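4.2 Retention during the regional soft launch

Grestance was released in two territories ahead of its wider launch, with the client build frozen for the whole of November. Players who installed the game in that period were assigned at random to one of two onboarding conditions. In the short condition, the first squad mission opened directly after account creation. In the long condition, the player completed a base-building sequence before any combat was offered. Store pages, prices and daily rewards were identical in both territories.

The analysis sample consists of 3000 accounts, drawn evenly from the two conditions after removal of duplicate devices. An account was counted as retained if it opened at least one mission on day 8. Logins that ended at the title screen were excluded, as in Akl and Zoubi's earlier work on turn-based mobile games. Session logs were complete for 85 percent of the sample; the remaining accounts had gaps caused by offline play and were analyzed separately (Section 4.4).

Retention was higher in the short condition, and the difference held in both territories. It was smaller among players who had linked an account from an earlier Destico title — a group that already knew the combat rules and tended to skip the tutorial text in either condition. Spending did not differ between conditions in the first week. We therefore treat onboarding length as a predictor of return, and make no claim about revenue.

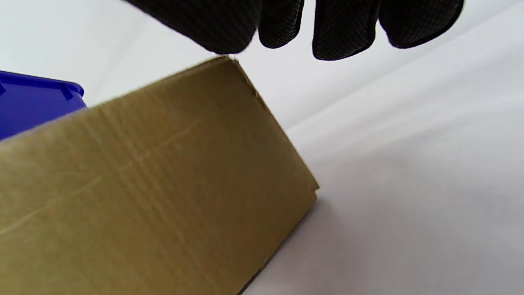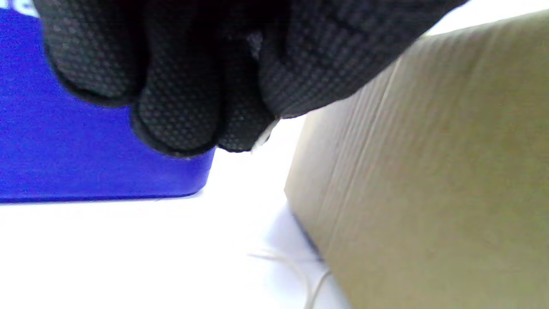
Figure 2. Black textured work glove, in both images.

Two limits apply to these results. The frozen build contained no player-versus-player mode, so the findings may not carry over to the full release. The matchmaking service was also shared with a second title, Plastley, and queue times rose on weekends for reasons outside our control. Queue time was entered as a covariate in all models; removing it did not change the direction of any effect reported here.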